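Gripper bench notes: parallel jaw against three-finger on the marked chess set

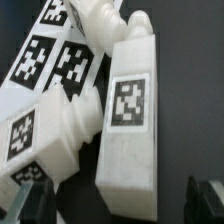 What we were comparing

Through May the Farklow arm has been running with two end effectors on the same task: pick a printed chess piece out of a small cluster and set it upright on a target square. The first is the two-finger parallel gripper that came with the arm. The second is the Fanard three-finger unit on loan from the Cáceres lab. Rocío Garrido ran the trials and Graciela Carrasco handled the calibration and the logs.

The pieces have boxy bodies with square fiducial markers on paper stuck to the sides. Pose comes from the wrist camera alone. The overhead camera was left off for the whole comparison so that neither gripper got help from a second view.

Setup

Each gripper got 200 pick attempts, split evenly between upright pieces and pieces lying on their sides. Closing speed and force limit were set to the same values in the Zurnley controller. The three-finger unit reports force on a different scale, and Graciela spent most of a morning matching the two against a spring gauge. The conversion is in the shared folder with the calibration files. Please use it and do not type in the vendor's number.

Results

On upright pieces the two grippers were close enough that we would not choose between them. The flat sides suit a parallel jaw, and the three-finger unit centers well on the same shape once it is told which face to approach.

Lying pieces were another matter. The parallel gripper needs clearance on both sides of the body, and in a tight cluster it often has clearance on only one. Of the 49 failed picks logged for it, most were contacts with a neighboring piece during the descent. The three-finger unit failed less often but was slower, and when it did fail it tended to close on the ridged part of the head and let the piece rotate in the grasp. A rotated piece usually hides its marker from the wrist camera, so the placement step has nothing to work with and the run has to be stopped by hand.

Camera notes

Marker detection dropped off at steep viewing angles, as expected. Exposure mattered more than we had planned for. White plastic on a dark surface pushes the auto exposure around as the arm comes down, and detections flicker in the last part of the approach. Fixing the exposure before the descent cured nearly all of it. We also tried a slower approach with auto exposure left on — it helped a little, at a cost in cycle time that we do not want to pay.

The full log holds 1146 camera poses, including the ones rejected by the filter. Rejected poses are flagged in the last column.

Next

Rocío wants to repeat the lying-piece trials with narrower fingertips on the parallel gripper before the loan unit goes back. The tips are drawn and waiting for printer time. If you have a job in the queue that can move, tell her. Anyone who wants to rerun the comparison needs controller build 406 or later; earlier builds ignore the force limit when the jaw is opened partway.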